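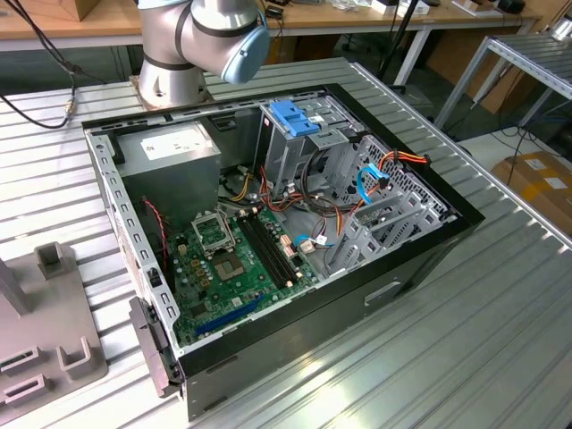
Re: [type-and-print] Worth going to a small conference alone?

From: Nadja Riedl
To: type-and-print list
Date: 20 May 2024

Elisa Marras wrote:

> Hi all,
>
> I'm trying to decide whether to sign up for Plerkgate this fall. I do
> mostly packaging and a bit of book cover work, freelance, and my boss
> (me) is not sure she wants to pay for it. I've never been to a design
> conference by myself. Has anybody here been? Is it all agency people
> who know each other already? And are the workshops worth the extra
> money or should I just get the talks-only pass?
>
> Also, do people really bring portfolios to these things anymore? I
> have a printed one but it weighs as much as a small dog.
>
> Thanks,
> Elisa

Hi Elisa (and everybody),

I went in March, when they did the spring edition, and I went by myself, so I guess I'm your person. I've been meaning to write something up for the list anyway and your message gave me the push. This got long, sorry. Get a coffee.

First the alone part, because I worried about that too. I knew exactly zero people when I walked in. I stood by the badge table pretending to read the program for way longer than anyone needs to read a program. Then the woman next to me asked if I knew where the Dimlow room was, and I didn't, and we went looking for it together, and we ended up eating lunch at the same table both days. She does signage for hospitals! I'd never given a minute's thought to hospital signage and now I can't go to a doctor's appointment without checking the arrows.

There are agency people, yes, and some of them do come in a clump. But it's a small event and the clumps break up by the first afternoon. They run talks in one main hall and everything else in side rooms, and there's only one coffee station, so you're going to talk to somebody whether you planned to or not. If you're shy, get in line for coffee. The line is terrible and it's where I met most of the people I've stayed in touch with.

Now the talks. I'd say the mix was good but uneven. The opening one was a branding talk with a lot of big words on black slides and I wrote down almost nothing. Right after it was a talk on proofing color for uncoated stock that I would have paid the whole ticket for. The speaker brought actual press sheets and passed them down the rows, good ones and bad ones, and told us what each mistake had cost. Since you do packaging, you'd have loved it. I've already changed how I write up my specs for the printer. I used to just put the ink numbers and hope - now I send a swatch on the real paper with a note about what light I was looking at it under.

There was also one on pricing that got people kind of heated in the question part. The speaker said never quote by the hour, somebody in the back said that's fine if you have clients who plan ahead, and it went on from there. I'm still on the fence. I quote by the project for covers and by the hour for anything with the word "quick" in the email.

Workshops: get them, but not all of them. I signed up for 2 and would do one of them again. The good one was hand lettering for small labels, with a limit of 30 people, and we had the whole morning. You get a desk, a stack of tracing paper and someone who comes by and looks at what you're doing. My lowercase g has never been the same. The other one was called something like "Finding Your Creative Voice" and it was mostly sticky notes. I like sticky notes fine but I have those at home.

If I remember right the workshop pass was $40 on top of the regular ticket for each session, and you pick them when you register, so don't wait. The lettering one filled up fast. Prices may be different in the fall, so check before you take my word for it.

Portfolios. Leave the small dog at home! A few people had them and they spent the whole day guarding them. I'd printed a little folded piece, seven panels, just one project on each, and it fit in my coat pocket. I gave away every single one. The trick (if it's a trick) is that people like having something to fold and unfold while they talk to you. Mine was on a warm white text weight, nothing fancy, and I trimmed them at my kitchen table the night before I left. If you want the template I can send it to you off list. The only thing I'd change is putting my email address on the outside panel, because a couple of people told me later they had to hunt for it.

Vendors: the hall in the back has paper companies and a few software demos. Pfister had the best sample table by a mile and they let you take full sheets if you ask nicely. Bring a tube. I did not bring a tube. I carried a roll of very nice gray cover stock onto the train under my arm and sat across from a man with a wet umbrella, and that's all I'll say about that. Zuvetari was there too, showing their layout plug-in. I tried it for a few minutes and it seemed okay for catalogs, but I don't do enough of those to have an opinion. Maybe somebody else on the list uses it?

A few practical things while I'm thinking of them:

The main hall is cold. Like, sweater and scarf cold.

Lunch is included but it's sandwiches both days, and the vegetarian ones go first. Eat early or pack something.

The hotel they recommend is fine, but the walls are thin and the elevator dings. I'd stay a few blocks over next time and walk.

They put the slides up afterward, though not all the speakers send theirs in. The color proofing one isn't there, so if you go and she's speaking again, take notes.

Was it worth the money? For me, yes. I've gotten one small job out of it so far (a set of tea labels, through the hospital signage woman's cousin), and that covered the ticket and most of the train. I wouldn't count on that happening, and I'd have been glad I went without it. I work alone in a spare bedroom and it was just really nice to hear people complain about the same things I complain about.

I'm leaning toward going back in the fall. If you sign up, let me know and we can stand in the coffee line together. And if anybody else is thinking about it, speak up, there may be a group rate. I'll email the organizers this week and post what they say.

Nadja

PS - Elisa, are you still looking for someone who does blind embossing in short runs? I picked up a card from a two-person shop and the sample was gorgeous. It's in my coat somewhere. I'll dig it out and send you the number.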